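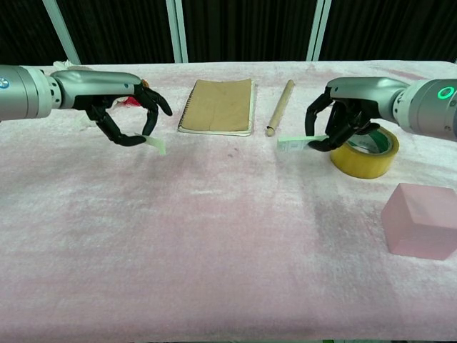 *The paper table at Wurico, pink blanket and all.*

Eylül Bilgin keeps a pot of tea going all through our talk and gets up twice to find me a better chair, although the first one was fine. She has run Wurico, the little paper and bookbinding room behind her apartment, since a February so cold that she taught her first class in mittens. Before that she spent years at a stationery shop called Sketo, wrapping other people's presents, and she will tell you that everything she knows about a clean fold she learned there in December with a line out the door.

I ask her first about the blanket, as I think everyone must. Who works with paper on something pink and fuzzy?

"My mother did," she says, laughing. "She did her mending and her letters and her gift wrapping on a blanket at the kitchen table, and so I do too. A hard table is noisy! You put down your scissors and it's a clatter, and then somebody across from you jumps and cuts crooked. On the blanket you set a thing down and it stays where you set it. Tape doesn't roll off onto the floor. Of course you get fluff on the tape if you're careless, and I am careless, so I've picked a lot of pink fluff off a lot of tape over the years."

The notebooks are the plain sort, spiral bound, with tan kraft covers. She bought 200 of them from a shop called Assunção that was clearing its back room, and she is still nowhere near the end of the boxes. People decorate the covers with whatever is in the scrap drawer. The day's scraps when I visited were mostly green.

"I love a pale green on kraft," she says. "It's a quiet color, it doesn't shout at the brown. And I like a strip that has a bit of printing on it, something left over from its old life. I used to hide that side. Now I tell people to turn it over, have a look, see which one they'd rather live with."

She is strict about very little, but she does want strips held by the ends and laid down dry before any tape comes out. Clear packing tape is her choice for covers that will ride around in a bag, even the kind with a yellowish cast to it. Fancier tapes have let her down. She once ordered one from Flesa that smelled lovely and lifted at every corner within 2 weeks, and she still sounds a little hurt when she talks about it.

Classes cost 40 dollars and last as long as the tea does. She has kept a tally of finished notebooks, cards and boxes in the back of her own account book, and on 12 Jun 2019, the morning I came by, it stood at 2,786.

"That's counting the ugly ones," she says. "I count the ugly ones. There's a lady who made a terrible notebook, really terrible, the strips going every which way, and she filled it with her grandmother's soups and brought it back to show me. So what do I know?"

Then she asks if I'm hungry, and goes to look for the crackers.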